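News from the Vomurthorpe track: the new surface and our morning hours

Dear members and friends,

In this number I would like to write about the track, because many of you asked me after the spring meeting and I could not answer everybody properly. The work is finished and the straight is open again. I was a member of the small group that followed the resurfacing, so I will try to tell it in order.

The old surface served us for many years, but at the start of the home straight it was worn through in lane one and lane two. When it rained, the water stayed there. Runners moved out to lane three, and then the lane three became worn as well. We repaired it two times with patches. The patches held one winter and then lifted at the corners, and a junior fell on one of them in the relay training. After that we decided to stop patching.

The firm Costov made the new layer. They removed the loose parts, washed the base and closed the cracks before the new material was put down. They asked for dry nights and we had not many of them, so the work stopped twice. I know that some of you drove to the track and found the gate closed with no notice. I am sorry for this. The notice was on the clubhouse door, but the clubhouse door is on the other side.

We discussed the color longer than I expected. Melero, the shop which supplies our spikes and bibs, offered to help with the cost if we chose blue. The members voted for red, as before, with 86 votes. Mahlet Tufa spoke for the red at the meeting. She said that she learned to run on red and that the white lines are easier for her to follow when she is tired in the last 200 meters. I voted the same, for a simpler reason — the long jump runway is red and we had no money to change it also.

The lines were painted last. The painters began with the inside line and measured from the curb, and they came back to check the staggers for the 200 and for the hurdles. Please tell me if you find any mark that you do not understand. There are small marks for the relay zones which are new for us, and the old habit of placing a piece of tape for your takeover is not necessary now. Please do not use tape on the new surface at all, it takes the color with it.

Some words about the curb. It is the old concrete one and we kept it. Several people wrote to me that it looks tired beside the new lanes, and they are right, but to replace it would cost almost the same as the lines and the washing together. The top is not completely even, so please do not walk on it in spikes and do not let the small children balance on it during the warm-up. If you run very close to the inside, keep your eyes on it in the bend.

The rules for spikes are now these. Six millimeters is the maximum for training and for our own meetings. Needle spikes are not allowed. Before you enter the track, please clean your shoes from mud and grass — there is a brush at the gate and a second one near the shed. Bicycles and strollers stay outside, also when the track is quiet. For slow running and warming up, please take the outer lanes, and leave lane one and lane two for timed work. We would like the inside to last longer this time.

The morning hours begin again in June. The gate opens at 6:30 and the first group starts when enough people have arrived, usually after a few minutes of talking. Coach Tamiru will lead the group for beginners and for people who return after an injury. The first session is easy: 30 minutes with walking between, some drills on the straight, and stretching. You do not need special shoes for it. If you want to come, write your name on the list in the clubhouse or answer to this newsletter.

I personally love the track at this hour. I came early last week and ran the straight alone, four times, slowly. The new surface is quieter than the old one and a little softer under the heel, and my knee, which usually complains in the morning, said nothing until the stairs at home.

We still look for two people who can help to brush the lanes after the leaves fall, and for one person with a trailer. The old hurdles are also available for any school that wants to collect them. They are heavy, and three of them miss a foot, but the rest stand well. 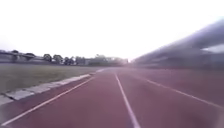
The key to the shed is now kept with Mahlet, so please ask her before you take out the starting blocks, and bring them back the same day.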